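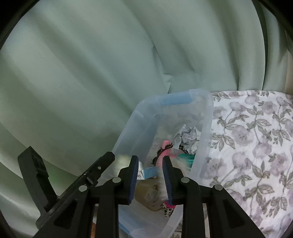 Curtain and bedspread, guest room.

Virthorpe House Quiet Nights Project
Progress report, second period, to the Urrutia Fund
Prepared by Athina Lambrakis

Dear Bautista Domínguez and everyone at the Fund,

When I wrote to you at the end of the first period we had one finished room, a lot of dust, and a waiting list for a service we could not yet offer. I am so happy to be writing this one from a building where people are sleeping. The respite stays opened in June and we have now hosted 139 nights. Your grant pays for the rooms and for the night staff, so every one of those nights is partly yours.

For anyone on your board who is new to us: Virthorpe House gives family carers a short break. The person they look after stays at home or goes to a partner home, and the carer comes to us and sleeps. We do dinner if it's wanted and breakfast whenever they get up, which has been as late as two in the afternoon (he apologized four times and then ate two breakfasts). There is no program and there are no workshops. A few people on our planning group wanted workshops and I'm glad we held out.

Rooms

All the guest rooms on the first floor are finished and in use. The two rooms on the second floor are still waiting on the fire door, which arrived in the wrong width and went back. The supplier has given us a new delivery date and has agreed to cover the return freight. I had hoped to report all rooms open by now and we have missed that. The fitter is booked and the painting up there is done, so once the door is hung we need the inspection and then we can make up the beds.

The biggest surprise has been noise. We spent a lot of thought on mattresses and hardly any on the plumbing, and in the first weeks almost every guest card mentioned the pipes. When somebody ran the shower at the end of the hall, the whole wall knocked. Dranen Heating came out and fitted pipe clips and a pressure valve, and the knocking has stopped. The cards since then talk about the birds, which we can't do anything about and don't want to.

Night staffing

You asked in your last letter whether one night worker would be enough. So far, yes. Guests are well adults and mostly they want to be left alone. What they do need, and I had not expected how much, is somebody who will take the phone. Many carers will not fall asleep if there is any chance of missing a call from home. Our night workers now offer to hold the phone at the desk, with an agreed list of who may wake the guest and for what. It costs nothing and it has changed the stays completely! One woman told me she had not been more than an arm's length from her phone in 14 months. She slept for eleven hours.

We have written this up as a one-page procedure and trained all the night team in it. The partner home at Tudero asked for a copy and is trying something similar with its visiting families.

We did lose a night worker in the second month, to a day job closer to her children's school. The post was covered by the existing team until we filled it, and overtime ran over budget for those weeks. The overspend is shown on the staffing line of the attached accounts and is covered by what we saved in the late-opening rooms.

Who is coming

Most guests so far look after a husband, wife or parent. We have had far fewer parents of disabled children than we planned for, and I want to fix that. I spoke to several of them by phone and the trouble is the timing. Our stays start at four in the afternoon, right when the school bus comes home. From next period we will offer a morning start on some stays, with the room ready by ten.

Referrals come mainly from the clinic and from guests telling other people. The leaflet has brought in almost no one. We would like to stop printing it and move what is left on that line to travel costs, because bus and taxi fares are the reason most often given for canceling. Could you let me know if the Fund is comfortable with that change? I've marked the line in the accounts.

What guests say

We keep a card by each bed, blank on both sides, no tick boxes. A few from this period, used with permission:

"I forgot what it was like to wake up because I was finished sleeping."

"Soup was excellent. Please tell whoever made the soup."

"My sister did not believe me that it was free. She is coming next month."

"Pillow too high but otherwise yes."

We have bought some flatter pillows.

Next period

Open the second-floor rooms. Start the morning arrivals. Hire a relief night worker so that one resignation does not put us into overtime again. Follow up by phone with guests some weeks after their stay, as the Fund suggested, to find out if the rest lasts. I have drafted the questions and would love your comments before we begin calling.

You have an open invitation to visit. Mid-morning is best, after the breakfasts and before the laundry takes over the kitchen.

With warm thanks,
Athina Lambrakis
Virthorpe House

Attached: accounts for the period; night desk phone procedure; fire door correspondence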